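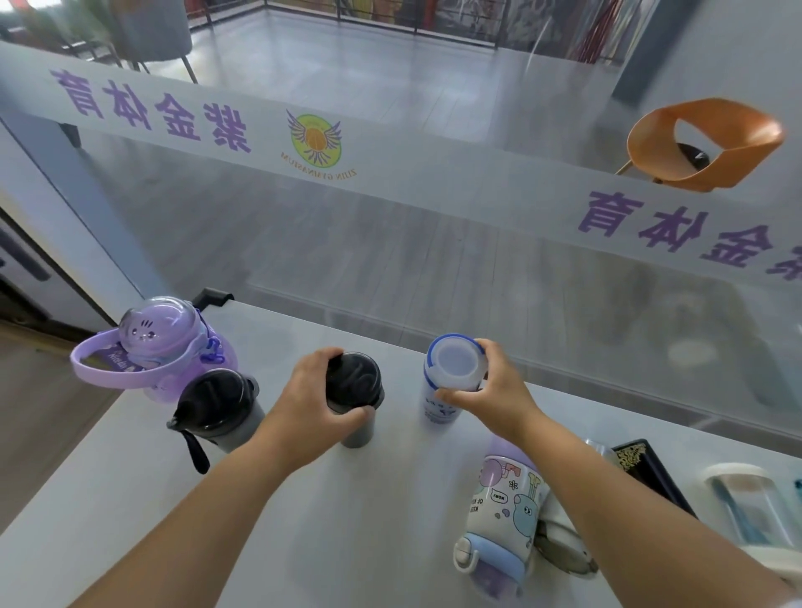

Get Involved > Open Calls > Home & Habit Diary Study

Last updated: March 4, 2022

Wanted: people who own too many water bottles

Hirkico is looking for adults to keep a diary of what they drink out of, and what they meant to drink out of, for 4 weeks this May. No experience necessary. A cupboard you can't open without something rolling out is an advantage.

We are a small research shop that studies household stuff: how it gets in, where it piles up, and why it never leaves. Our last call was about phone chargers and drew 2,081 replies, many of them long and several of them angry. We read them all. The report ran to 4 chapters and the one on drawers is still the most popular thing we've ever put out, a fact we try not to think about.

This time it's bottles. Tumblers, shakers, jugs, the one from the conference, the one with the straw you lost in 2016 and are still hoping to run into. We want to know which get used, which get carried around full and brought home full, and which have moved house with you twice without ever touching water.
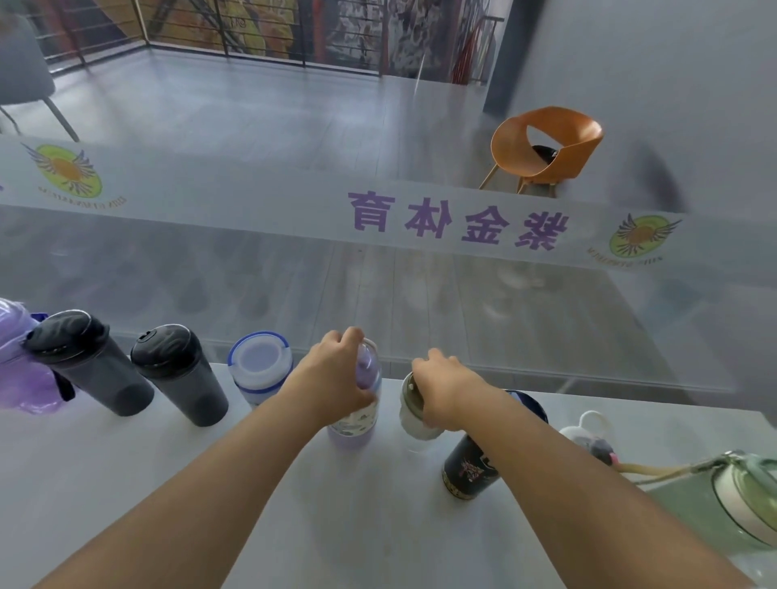
3 min read

What you'd be doing

Each evening you fill in a short form on your phone. Which bottle, where it went, whether it came back. It takes less time than washing a bottle properly, and we'll be asking about that too. Once a week there's a longer entry with an open question, such as "Tell us about a lid." People tend to groan at these and then write two pages.

At the end there's a phone interview. It lasts an hour if you're concise. Plan on longer.

Who we want

You should be 18 or over, live in the Wavine or Esavberg area, and share a home with at least one other person who has opinions about the cupboard. Families with school-age kids are very welcome, especially if bottles leave the house in the morning and enter some kind of witness protection program by noon. Gym-goers, hikers, office workers and people who drink exclusively from the tap with their hands may all apply. We'd like a few of that last group for balance.

You don't need to be well hydrated. We are not doctors and won't be telling you how much to drink.

Sorry, but we can't take anyone who works in housewares retail or who took part in the charger study. You've done enough.

What you get

A gift card at the end of the study, paid whether or not your final answers are interesting. There is a smaller thank-you for people who have to drop out halfway, so please tell us if you do. Going silent helps no one and makes us write those cheerful reminder emails.

We will not be giving out a branded water bottle. It was suggested.

How to apply

Use the sign-up form and answer the screening questions. In the box at the bottom, tell us in 2,000 characters or fewer about the bottle you would save first. The form cuts you off mid-word at the limit, so don't leave the good part for the end.

We'll reply to everyone, including the people we turn down. Your entries are stored under a number, your name stays out of the report, and you can ask us to delete everything up until the interview. If you live with another applicant, apply separately and please don't compare answers. We'd like both versions of who loses the lids.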